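Thread zum Soundtrack von »Remon«, der im November bei Wimell auf Vinyl erscheint. Technische Notizen zu Aufnahme, Schnitt und Pressung. 1/12

Komponiert und eingespielt hat ihn Talha Khattak, zum größten Teil auf einem analogen Polysynthesizer und einem präparierten Klavier. Spielzeit 41 Minuten, 17 Stücke. Die Filmfassung liegt in 5.1 vor, für die Platte wurde ein eigener Stereomix angefertigt, kein Downmix. 2/12

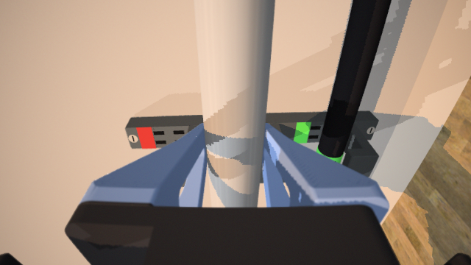
Rendering, Aufsicht auf den Greifer.

Auflage: 1.000 Stück. Davon 700 in schwarzem Vinyl, der Rest transparent. Beide Varianten stammen vom selben Schnitt und aus demselben Galvaniksatz. Klangliche Unterschiede zwischen den Farben würde ich bei sauberer Pressung nicht erwarten. 3/12

Zum Schnitt: Lackfolie, kein DMM. Seite A läuft knapp 20 Minuten, Seite B etwas länger. Bei 33⅓ ist das unkritisch, solange der Bass nicht breit im Stereobild liegt. Khattak hat alles unter 120 Hz auf Mono gelegt, und zwar schon im Mix. Das Studio musste den elliptischen Filter nicht mehr einschleifen. 4/12
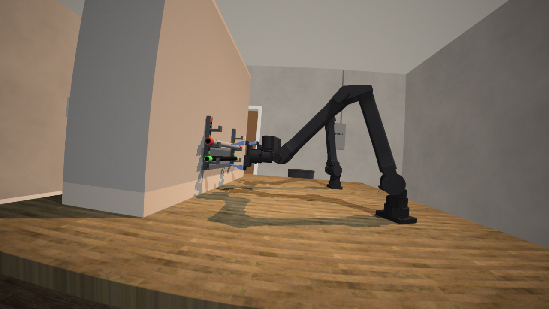 Ist auf der Platte dieselbe Musik wie im Film?
Bis auf zwei Stücke schon; »Schleuse II« und der Abspann sind auf der Platte länger, weil im Film früher ausgeblendet wird.

Zur Dynamik. Der digitale Master ist mit -16 LUFS integriert ausgeliefert, für ein aktuelles Score-Album eher leise. Der Vinylmaster kommt ganz ohne Limiter aus. Wer beide vergleicht, sollte vorher die Pegel angleichen, sonst vergleicht man Lautheit. 5/12

Das Hauptthema steht in d-Moll, fünf Töne, Umfang eine kleine Sexte. Es erscheint erst im vierten Stück vollständig. Vorher hört man nur die beiden unteren Töne als Ostinato, Tempo 72, leicht schwankend – es lief kein Klick mit. 6/12
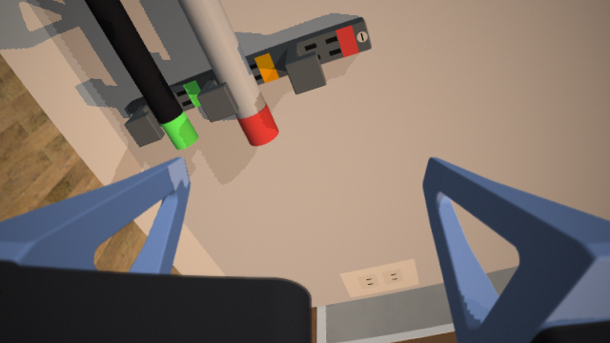

Im siebten Stück wandert das Ostinato dann ins Klavier. Die Saiten sind mit Filz abgedämpft, zwei Kleinmembranmikrofone innen, ein Bändchen im Raum. Der Raumanteil ist auf der Platte höher als im Film, dort liegt Dialog darüber. 7/12

Der Hall kommt aus einer echten Platte im Studio Bustamante, Nachhallzeit 3,8 Sekunden, Predelay vom Band. Auf Kopfhörern hört man im elften Stück das Bandrauschen einsetzen, eine halbe Sekunde vor dem ersten Akkord. Steht im Beiheft als Absicht. 8/12 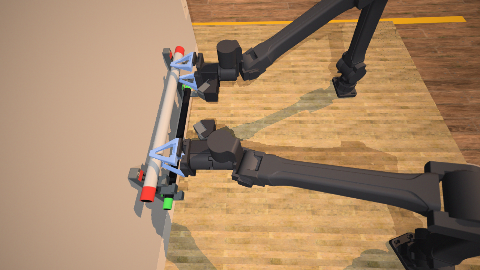
Das Mehrspurmaterial der Synthesizerstücke lag als zwei Stereosummen vor, intern »hell« und »dunkel« genannt. Beide laufen fast durchgehend parallel und tauschen selten den Platz im Panorama. Man kann sich das vorstellen wie die beiden Rohre im Bild, das dickere cremeweiße mit roten Enden und daneben das dünnere schwarze mit grünen: ähnliche Richtung, verschiedener Querschnitt. »Hell« trägt die Mitten, »dunkel« liegt schmaler darunter und wird erst wahrgenommen, wenn es in Stück 14 kurz aussetzt. 9/12

Verpackung: Klappcover, gefütterte Innenhülle, achtseitiges Beiheft mit Partiturauszügen. Das Notenbild wurde neu gesetzt, die Taktzahlen entsprechen der Filmfassung. In Stück 9 stimmt deshalb die Zählung nicht mit der Platte überein, dort fehlen vier Takte. 10/12

Parallel gibt es bei Zarus eine Kassette, Auflage 500, Chromband. Gleicher Master wie digital, kein eigener Transfer. Das Beiheft fehlt, die Reihenfolge der Stücke ist identisch. Download in 24 Bit/48 kHz liegt beiden Formaten bei. 11/12

Die Vorbestellung für Vinyl öffnet im November um 18 Uhr, der Tag kommt noch vom Label. Eine Nachpressung ist nicht angekündigt. Messwerte zu Gleichlauf und Grundrauschen trage ich hier nach, sobald mein Exemplar da ist. 12/12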